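Count the nests, but publish the effort too

Every spring the Collivbridge wetland group reports the number of lapwing and redshank pairs on the wet grassland east of the river. Last season's figure was 27 lapwing pairs. The figure was repeated in the parish newsletter, in a grant application and in a planning objection. None of the three said how many visits the figure came from, or at what time of day they were made.

My argument is a narrow one. A count of breeding waders without a statement of survey effort should not be used as evidence of a trend. It may be correct, but a reader has no means of checking it. 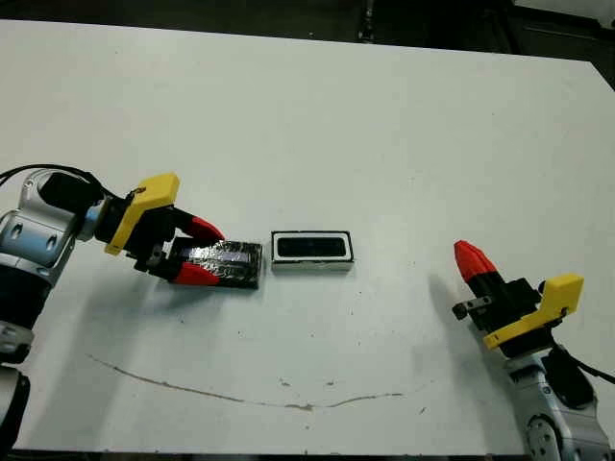

How much does the number of visits matter to a lapwing count?

It matters a great deal, as lapwings lay again after losing a first clutch and often move to another field to do so. A single early visit misses late pairs, and several visits added together without mapping will count the same pair twice.

The Collivbridge site was surveyed on 2 visits in one year and 6 in another. The results were plotted on the same graph with a line drawn between them. The line goes up. Some of that rise may be due to the birds, since the water level in the northern ditches was raised in the intervening winter and the sward was wetter into May. Some of it must be due to the four extra visits. The graph gives no way of dividing the two.

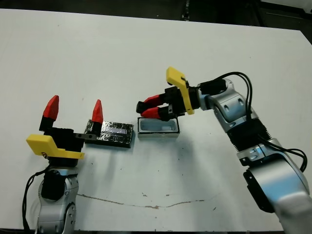
Taras Demchenko, who kept the field notebooks for the Koval section of the marsh, recorded start time, finish time, wind and cloud cover for each visit. His pages are dull to read and they are the only part of the archive from which an adjusted figure can be worked out. On the remaining sections we have a total, a set of initials and sometimes a remark about cattle.

The usual objection is that more paperwork puts people off. I accept that it does to a degree. The form in use at Stamura marsh runs to a single side and has spaces for the route walked, the times, the weather and a sketch map. Completing it adds a few minutes to a morning's survey. I do not think anyone prepared to be in a wet field at dawn will be driven off by it.

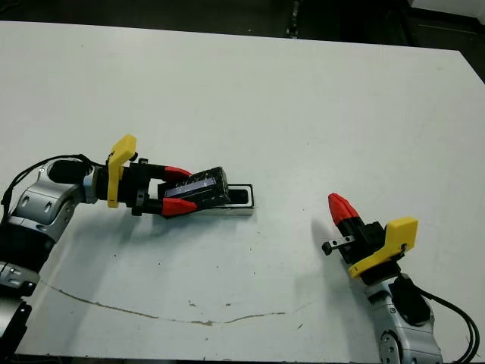
A second objection is that the group now has automatic sound recorders on the Brinix embankment and that these will do away with the problem. They will not. The recorders logged 996 redshank calls in April. A call is not a pair, and one agitated adult near a footpath can produce a long run of them in a morning. The recorders are useful for showing that a species was present, and at what hours, which helps in choosing visit times. For a breeding estimate they still have to be set against a walked survey, and the walked survey still has to state its effort.

There is also the matter of nest outcome. Pairs present in April tell us little about young fledged in June. A site can hold its pairs for years on incoming adults while producing almost no chicks, and by the time the count falls the cause may be long past. Fledging checks are harder than pair counts, because broods leave the nest early and hide well in rush. Where they cannot be done, the report should say that they were not done.

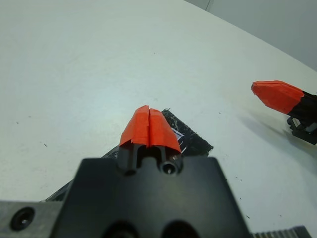
I would ask for three columns to be added to the annual table: number of visits, total hours in the field, and area covered. Past years should be filled in where notebooks survive and left blank where they do not. Guessing the missing values would be worse than the present arrangement.

The sluice settings should go in the same table. They are kept by the drainage board on a separate sheet, with the levels taken at the downstream side of the gate, and they have never been printed next to the bird figures.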